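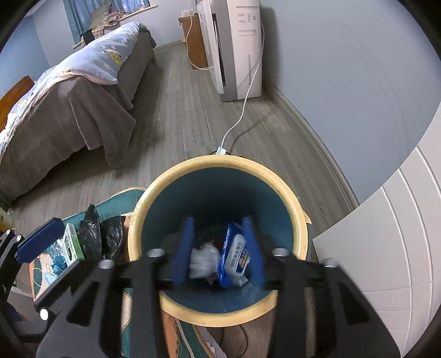 The Bedroom Bin, Reconsidered

I lived in Fornthorpe for 17 years without a trash bin in the bedroom (I know!). Every tissue and clothing tag took the long walk to the kitchen, or, let's be real, sat on the nightstand until Tuesday. Then I bought a little round one and put it right by the bed. Wow! Empty wipes packets go straight in, and my floor has reappeared. I did skip the lid, and I don't miss it one bit.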